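About Gimia

Gimia restores and resurfaces white boards, table tops and wall panels for schools, libraries and public offices. The company was founded by Ileana Bucur, who remains its director, and works from 2 workshops, at Strobel Road and at the Tirent trading estate.

Our work

A white surface in daily use seldom stays white. Ink, tape, tea and metal fittings all leave their traces, and many boards are discarded when they could remain in service for years. Each item sent to us is inspected under even light before any cleaning is agreed. Marks are recorded by colour and position, and the customer receives a written report – normally within 8 working days.

Brown, rust-coloured smudges on a white ground are entered in the report separately from pen marks and general greying.
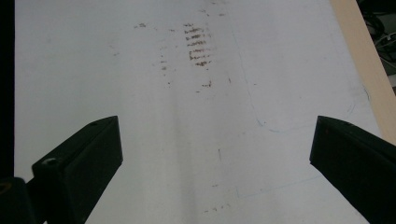
Cleaning and resurfacing

Treatment begins with the mildest method and is tested on a small area first. Where a mark cannot be lifted without harm to the finish, we recommend resurfacing and provide a separate price. No resurfacing is undertaken without the customer's consent.

Our customers

Gimia treats up to 3000 surfaces a year. Orders are accepted from single classrooms as well as from whole buildings, and larger contracts are managed jointly with our partner firm, Hindasus, which is responsible for collection and delivery.

Visiting us

The Strobel Road workshop receives visitors by appointment. Both workshops are closed on Sunday.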